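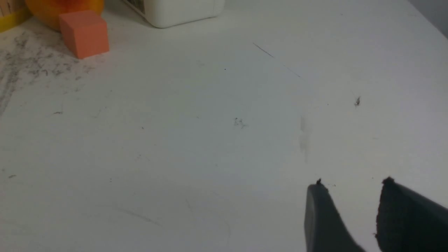

3.2 Upkeep of the tabletop cell

The cell at Jindcombe consists of one arm and gripper over a white table. Finger pads are inspected before each session, and crumbs on the tips are brushed off. Pads were replaced after 307 grasps.

Figure 4. Gripper above the steamer lid, with the open basket to its right.

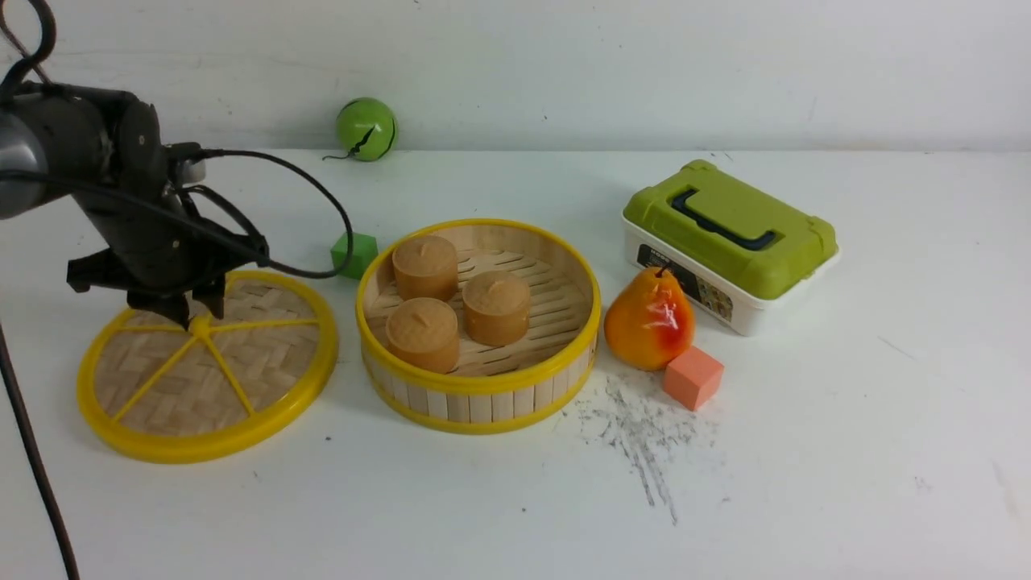 How often is the wrist cable checked?
At the start of each session, with the arm moved slowly through its full reach.

Grey marks on the table were left in place between cleanings – the camera settings had been fixed with them present. Cârstea and Lazaridis kept the service log, which holds 58 entries up to September.

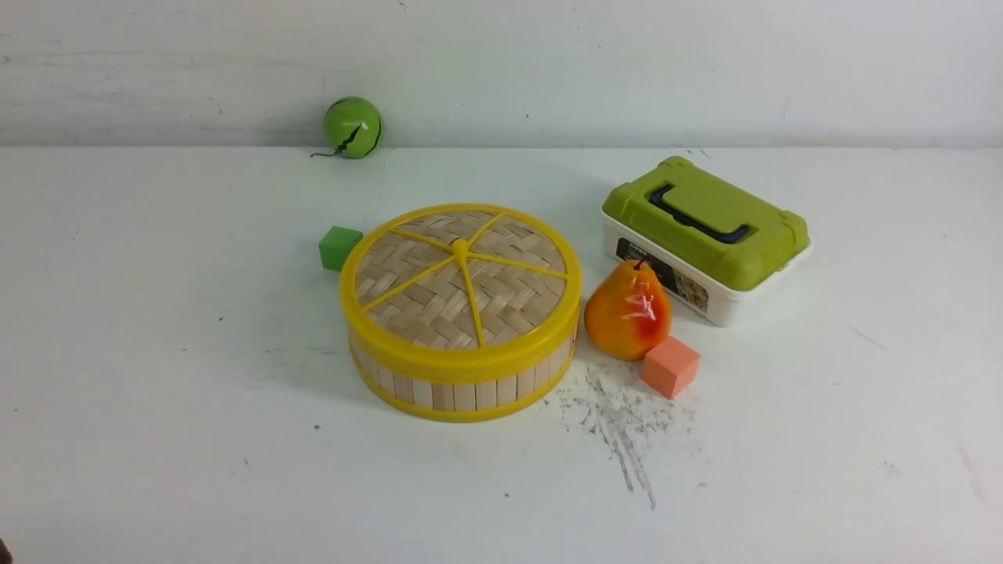 What is done when the gripper fails to close fully?
The arm is stopped, the fingers are removed and cleaned, and the closing width is set again before work resumes.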